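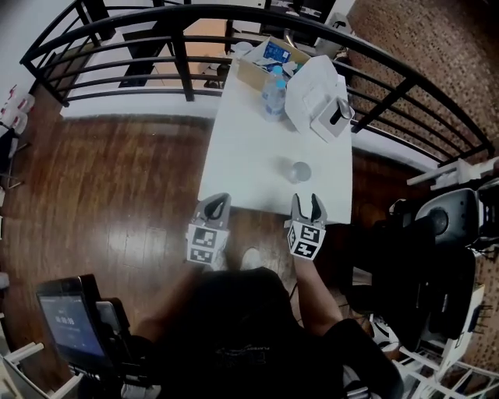
One reviewer of our earlier report objected that hand-held grippers teach a robot only what a patient adult can do at a tidy table, and that the method should be tested with objects the cameras see badly. We found this remark fair, and the present section answers it.

Figure 3. Recording with two hand-held grippers at the white table. A clear glass and a clear bottle with a blue cap stand on the table top; each gripper carries a square black-and-white marker.

4.2 Transparent objects

We recorded 71 demonstrations of the task "move the glass beside the bottle", using the Padis grippers and the Gorier software for tracking the markers. Each demonstration was done by one of seven persons, who had five minutes of practice before the first recording. The position of the glass was changed every time, but the bottle was left in its place.

From these recordings we kept 50 for training. The others were removed when a marker was lost from view during the grasp - mostly when the wrist was turned too far outwards. We did not try to repair such recordings by interpolation, as was done in the Cordeiro set, because the error at the fingertips was then too large for a thin glass.

The policy trained on this set closed the fingers too early in most of its failures. With opaque cups the same fault was rare. We return to this difference in Section 5.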